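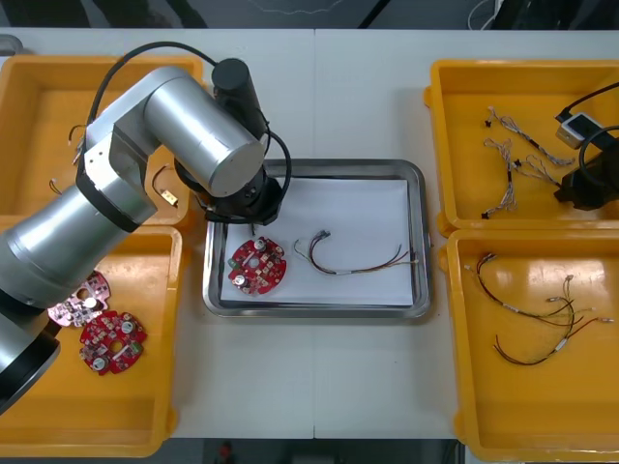
3.2 What people did with the sorting rules

I should say up front that I went into the kitchens expecting the written rules to matter a lot. Tsehay Weldu and I had spent most of May drafting them, and we were pretty proud of the wording (one page, large type, no exceptions buried at the bottom). Then we sat in on the first evening at Osmont and watched a household of four scrape everything into the same bag while chatting about a cousin's wedding!

So we changed the question. We stopped asking whether people knew the rules and started asking when in the meal they made up their minds about leftovers. We had 638 diary entries to work with, and I read every one of them, some twice. Most of the deciding happens before anyone stands up. Somebody says "is anyone going to eat that?" and whatever answer comes back pretty much settles it.

Figure 2. Yellow plastic bins, two on each side of a rectangular stainless-steel tray, on a white work table.

Isamu Kawaguchi, who coded the diaries with me, thinks I lean too hard on that one sentence, and he may be right. In his reading, the cook's mood does more of the work, and he found 20 entries where the cook simply overruled the table. I've kept those in a separate group (see Section 4.1) and left them out of the totals here.

Lunches were a mess to code, by the way. People eat them standing up, or half at a desk, and the diary form had no box for that. We added one in February 2022, so lunch entries from before then are missing from this section.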